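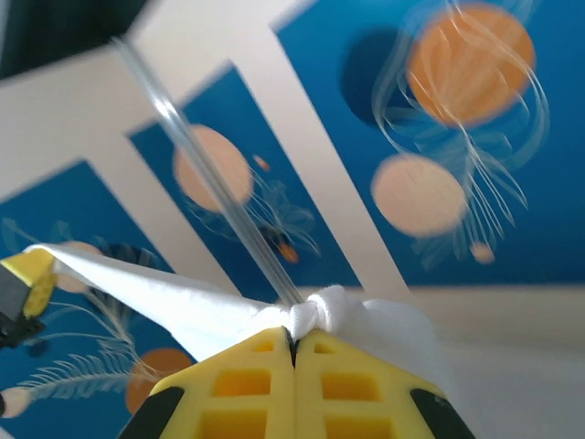 White cloth, gathered into a knot.

Linen room assistant, part time - Makris Table Linen Hire

We need one more pair of hands in the linen room before the summer weddings start. 20 hours a week, mostly mornings, some longer days in peak season (you'll get notice, we're not monsters). Permanent job, not seasonal. Start as soon as you can.

Who we are
Small hire firm, family run to begin with and still pretty much is. Tablecloths, napkins, chair sashes, runners, the odd marquee lining. We supply hotels, village halls, caterers and a lot of couples doing it themselves. Everything goes out pressed and comes back in a state. Wine, candle wax, grass, cake. Your job is the bit in between.

What you'd be doing
- unpacking returns and checking them off against the hire sheet
- sorting by fabric and by how bad the stain is
- pre-treating. Wax and red wine mostly, we'll show you
- loading and unloading washers, feeding the roller iron (two people on that, always)
- folding to our sizes. Napkins are folded in fives, cloths singly with the label showing
- small repairs, a dropped hem or a loose sash end. Machine or by hand, your choice
- packing orders for the van and writing the tag. Legible please
- answering the phone if Jyoti is out on a delivery

There is lifting. A full bag of wet cloths is heavy and the trolleys have a mind of their own on the ramp. It's also warm in there in July, doors open or not. Radio is on, arguments about the radio are ongoing.

What we want from you
Experience in a laundry, hotel housekeeping, dry cleaners or sewing room would be lovely but we have trained people from nothing before. More important that you look properly at what's in your hands. A mark missed at the sorting table gets ironed in and then it's there for good.
You need to be able to stand for most of a shift. Reasonable English for reading order sheets. Driving licence is handy, not needed. If you can do buttonholes tell us, we have been avoiding a job for Dillis for months.

Hours and pay
Core hours 8 to 12, five mornings, with weekend cover shared out on a rota from late spring on. Paid by the hour, rate on request and goes up after your trial period. Overtime paid, never swapped for "time in lieu some day". 29 days holiday pro rata including bank holidays. We ask that you don't book a long break in high season, February is wide open and most of us go then. Pension if you qualify. Overalls provided, bring your own shoes, closed toe, no exeptions.

Trial morning
If your application looks right we'll ask you in for a paid trial morning. You'll sort a batch of returns with Evanthia Gkikas who runs the linen room, fold for a while, have a go at the roller and then a cup of tea and a chat. No test, no trick questions. Ask about anything, including pay. We'll let you know either way within a few days and yes that includes a no.

How to apply
Short letter or email to Jyoti Rana, linen room job in the subject line. Tell us
- what work you've done, paid or unpaid
- which mornings you can't do, if any
- when you could start
- one person we can ring for a reference

CV if you have one, don't go and make one specially. Handwritten is fine, you can push it through the door at the unit. We're behind Wirnudus Tiles, blue gate, ring the bell and then ring it again becuase of the machines.

Applications in by 14/05/2024. Might close early if we find someone so don't hang about.

Need the form in large print, or rather talk it through by phone? Ring the office in the afternoon, mornings you won't be heard. The unit is all on one level apart from the ramp to the loading bay, and the toilet is accessible. School run starts and finishes can be sorted for the right person, say so in your letter.

No agencies please. We mean it this time.

Contact: Jyoti Rana, Makris Table Linen Hire office | © Makris Table Linen Hire | Back to top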